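Mon 23 December

Hello from the shed end of the year

The Clusville newsletter goes quiet over the holidays, so I thought I'd use my last item to talk about something glamorous: the charging shelf. I've been meaning to sort it out since October, when I went looking for one spare socket and ended up standing there for half my lunch break, following cables with my finger like a kid doing a maze.

If you haven't been out the back lately, it's the metal shelving under the blue lights (yes, I still love the blue lights, no, I'm not changing them). Over the years that one shelf has collected every charger, adaptor and bit of hardware that didn't have a home anywhere else. We had 3 power boards on the go across the unit at one point and I couldn't have told you what half of them were feeding.

So I spent a very happy Saturday with a cuppa and the label maker, and we're down to a single white power strip at the back of the shelf, the kind with its own little switch for each socket. I'm far too pleased with it! The small USB charger has gone at one end, standing up out of everyone's way, and the flat plug is down the other end near the gear it belongs to. The thick white cable still hangs over the front edge, and there are a few metal pins lying about waiting for somebody to claim them. 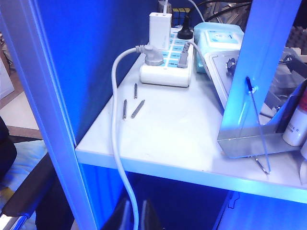
What's left to do

The cable is first on my list. I've got a bag of those stick-on clips and I reckon two along the underside would hold it nicely, then whatever's left can be coiled up and tied at the back.

The pins are going in a jam jar. If they're off something of yours, please come and get them before the new year, otherwise they join the Jar of Mystery Bits on the windowsill, and you know how hard it is to get anything back out of that.

After that it's labels on both ends of every lead. I did the Kornitz project boxes this way last summer and it was the best two hours I spent all year. Write on the tag before you wrap it round the cable, by the way. I learnt that one the slow way, with a very smudgy pen.

And if you're shopping for your own shelf, get a strip with switches that are easy to reach and check the lead is long enough before you leave the store. I've driven back to Yorath twice for that exact reason and I'd rather not make it three.

Spare clips are in the top drawer if anyone wants a few. Have a lovely break!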